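Dyeing a Scarf with Marigolds

I've been dyeing with garden flowers since I moved to Sandstead, and marigolds are the ones I hand to every beginner (so forgiving!). You'll want a silk or wool scarf, a big old pot you won't cook in again, and 2 tightly packed cups of petals.

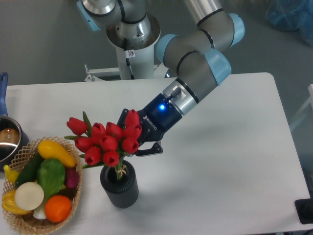
Marigolds give you warm golds and yellows, and dried heads work as well as fresh. Pick them fully open, in June if yours bloom early. Red tulips like the bunch going into that black ribbed vase are lovely on a table, but I keep those for looking at! Simmer your petals for 60 minutes, then strain.

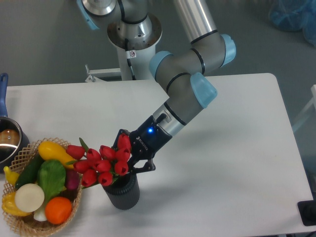
White table, pale blue joint caps.

Slip in your wet, alum-soaked scarf and keep the heat low for two hours. Let it cool in the pot overnight, rinse, and hang it in the shade.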